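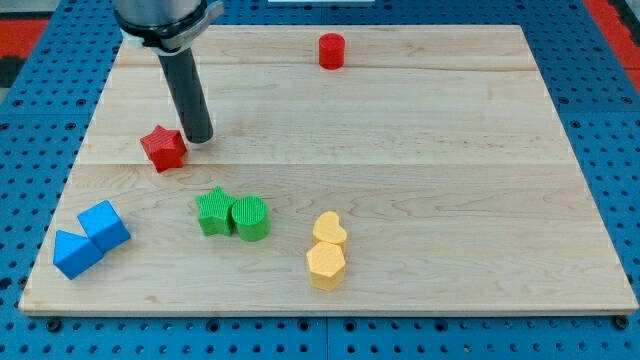

Refill Claims Need a Common Test

Home | Washroom Supply | Opinion | Archive

Feb 23, 2019

Buyers of hand towel dispensers are asked to compare numbers that cannot be compared. Berklow rates its wall unit at 200 towels per fill. Nindska rates a cabinet of the same outside size at 158. The first figure assumes a thin single-ply towel pressed down by hand. The second uses a two-ply towel loaded at its normal height. Neither data sheet says so on the front page.

I think the trade should drop towel counts and publish stack height in millimeters, with the load force and the ply stated next to it. A cleaning contractor can then work out the count for whatever paper is already on the shelf.

Jam rate should be listed too. A cabinet filled past its rated height will still close, but the lower towels tear at the slot. In October I loaded a Chauke unit to the line and pulled 60 towels in a row. Two tore. With the stack 50 mm over the line, nine tore. The door latched both times, so a person filling it has no warning.

Makers will say that a longer spec sheet confuses small customers. Small customers are the ones paying for torn paper on the floor. Four more lines of print is a low price, and the test takes less than an hour per model.

Shares: 14 | Comments: 3

dwl_supply: Same problem with roll units. Core diameter is never listed.

mopbucket7: Isteria does print stack height, on page 6.

r.k.: What ply was the Chauke test?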